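Home Shop Discs Box Sets Books & Zines Used Shelf Shipping Basket

The Lernedska House: Two-Disc Edition
Candberg Home Video, spine number 31

For a film in which almost nothing happens until the last reel, The Lernedska House has had a very busy afterlife. It was cut for its first release, cut again for television, dubbed twice, and for a long stretch could be seen only on a tape so dark that fans spent years arguing over whether the woman on the staircase was a ghost or a coat rack. She's a ghost. The coat rack is in the next room, and on this transfer you can see it perfectly well.

Candberg's new edition collects the full version, the shorter export version, and a second disc of extras that goes on longer than the film does. We've had it playing in the shop for most of May and have sold a decent number of copies to people who came in for something else and stood there with their mouths open during the dinner scene.

The plot, for anyone who has managed to avoid it: a widowed piano tuner takes a winter job at a country house owned by the Benítez family. The house has 6 pianos. All of them are in tune. The family won't hear of his leaving, pays him promptly, feeds him rather too well, and asks each evening how the work is coming along. He begins to tell them it's coming along nicely. From there the film gets stranger and sadder, and by the time the youngest daughter starts playing with the lid shut you'll either be fully in its grip or checking the running time, which is 100 minutes. I've been both, on different nights.
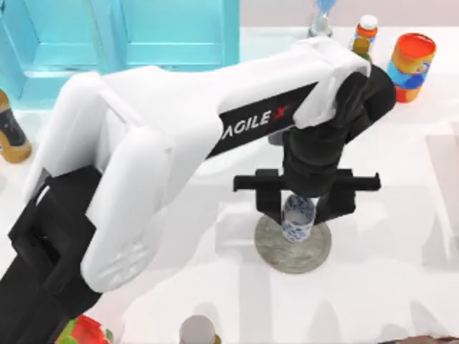

What kept the old tape versions from working was the sound. This is a film about a man listening, and for years you had to listen along with him through a noise like frying bacon. The new track is mono, as it should be, and clean enough that the long silence in the music room is now a silence. There's a floorboard in there that I'd never heard before. It creaks twice, and nobody on screen is moving either time. I had to stop the disc and put the kettle on.

The picture is very good and not perfect. The candlelit scenes have heavy grain, and Candberg has left it alone, bless them. A few shots near the end of reel three come from a weaker source and go soft and a bit green. If that sort of thing ruins your evening, you may be collecting the wrong kind of film.

What's on the discs

Disc one
- The full version, 100 minutes, original language with new English subtitles
- The export version, 83 minutes, English dub only
- Audio commentary by Kaede Kuroda
- Trailer, which gives away the ending, so leave it for last

Disc two
- "Every Key in the House," a long documentary on the shoot
- Desta Zeleke on the score and the uses of a badly placed microphone
- Deleted footage, silent, with captions
- The television opening titles, which are in a typeface suited to a cooking show
- Stills gallery

The export version deserves a word. Whoever shortened it had clearly been told they had a monster picture on their hands and went looking for the monster. All the pianos are gone except one. The tuner's late wife has been turned, by dubbing alone, into his sister. The climax arrives about as suddenly as a bus. I wouldn't start there, but as a lesson in how much of horror is waiting around, it's hard to beat, and the dub actor playing the grandfather seems to be having the time of his life.

Kuroda's commentary is the best thing in the set after the film itself. She is dry, well prepared and willing to stop talking when a scene needs it, a skill I'd like to see taught. She's especially sharp on how the director keeps the camera at sitting height for the whole first hour, so that when it finally rises to its feet you feel it in your stomach. She also lays to rest the old story about the haunted location. The house was damp. People caught colds.

Zeleke's piece is shorter and nerdier. He sits at an upright and takes apart the main theme, which is a lullaby with one note moved, and shows that the note moves again each time the tune comes back. I'd seen the film more often than I care to admit and had simply thought it got more unpleasant as it went on. 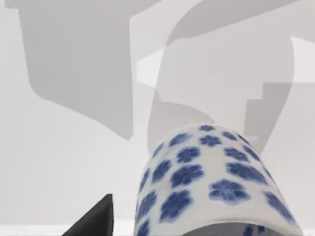

Packaging and booklet

The set comes in a stiff slipcase with a reversible sleeve inside. One side has new art, a keyboard with too many black keys. The other has the original poster, on which a screaming blonde flees a castle. Neither the blonde nor the castle appears in the film in any version. Naturally it's the side I display.

The booklet has a long essay, a short essay, and an interview with the set decorator that's more gripping than either. The paper is nice. The staples are a little proud on some copies, so mind your thumbs.

Worth knowing before you buy

- Region free. It played on everything we tried it on, including the old machine under the counter that dislikes most things.
- Subtitles are off by default. Turn them on from the setup menu. Your disc isn't faulty.
- The menu music loops, and it is the lullaby. Don't fall asleep on the menu.
- The first pressing has the slipcase. Later ones won't, according to Candberg.

If you like this, try

The Drolbridge Lantern, from the same label, is a gentler ghost story with a worse reputation and a wonderful performance from a goose. We also have a used copy or two of the earlier single-disc Lernedska, priced to match its picture quality. Completists know who they are and are welcome to it.

Returns are accepted on sealed copies and on faulty discs. We can't take one back on the grounds that the ending upset you, though you're free to come in and talk about it. Mornings are quieter.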